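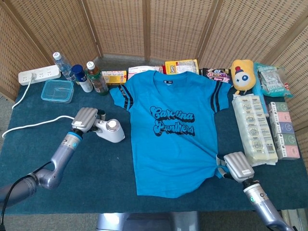 How do you fold a T-shirt with a big print on the chest so the lettering doesn't crack?

Lay it face down, fold both sides in to the middle of the back, then bring the hem up to the collar in one loose fold. The lettering stays on the outside with a gentle bend across it instead of a hard crease.

Kosten Household Forum > Laundry > Folding and Storing > Printed T-shirts

New posts | Unanswered | Members | Log in

Bontu Wako
2020-06-15

Following on from the above, which I have now read more often than my tenancy agreement. I've got a drawer full of team shirts with script lettering across the front, and by April half of them looked like a dried-up riverbed. I do the loose fold. I am very gentle. My other half then shuts the drawer with a hip. Do I roll them, hang them, or just start wearing plain ones like an adult?

Also, is there any way of getting the shirt properly flat first? I've been folding on the bed and the duvet has opinions.

Share (6) | 5 comments

Nelly Huaranga

Get off the bed. A table with a bit of felt or an old blanket over it is far better, as the shirt stays put while you smooth it and doesn't slide about like it does on bare wood. Start at the collar, work down to the hem, and pull the bottom corners out straight before you fold anything. A bunched corner at the start is a lump in the drawer for ever after. Clear the snacks to the back first. I say this as someone who has folded a biscuit into a polo shirt and found it in the wash.

On rolling: fine for a suitcase, but I wouldn't for months at a time if the print is the thick rubbery sort. Hanging is kindest if you have the rail. If you don't, stand the folded shirts on end in the drawer and leave a hand's width spare, so the hip has something to push against.

The cracks you've already got are mostly down to heat, by the way. Wash inside out, cool, and keep them well away from the tumble dryer. What's cracked will stay cracked. Call it vintage.

Helpful (466) | Share

Doner

just iron it

Helpful (0) | Share

Nelly Huaranga

Please don't just iron it. Inside out, low, with a tea towel in between if you really must, or you'll be reading the team name off the bottom of your iron.

Share | 450 views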